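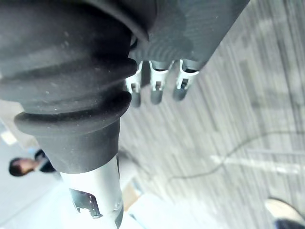 Kendale Rooms: Floors and Furniture Edges

Overview
Kendale Rooms is a set of 680 short clips of everyday interiors, recorded at the Plomon site. It covers floors, cabinet sides, table surfaces and the places where they meet. Version 7 replaces all earlier versions.

Contents
clips/ – 680 files, grouped by room
labels/ – one text file per clip
splits/ – train and test lists; the test list holds 200 clips
rooms.txt – short notes on each of the 19 rooms

Labels
Each label file gives the room, the floor tone, the floor pattern (plain, striped, mottled) and the main piece of furniture, if any. Floor material is a separate field and may be left as "unknown". Labelers were told to use "unknown" whenever a close or blurred view did not settle the question.

Furniture edges
An edge is labeled where a panel or top visibly ends against the floor. Trim strips count as part of the furniture. Shadows on the floor are not labeled.

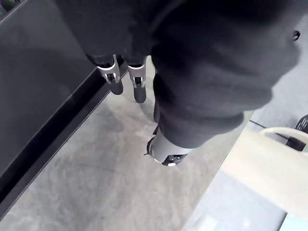
Dark slate-gray panel with black edge strip against a light gray floor.

Known issues
Cabinet sides and tabletops are easy to confuse at oblique angles – both are stored under "panel" from version 7 on. Gray floors are overrepresented.

Maintenance
Labels were merged by Subramaniam and checked at Namex in September. Corrections go in fixes.txt, one line per clip, with the clip name first.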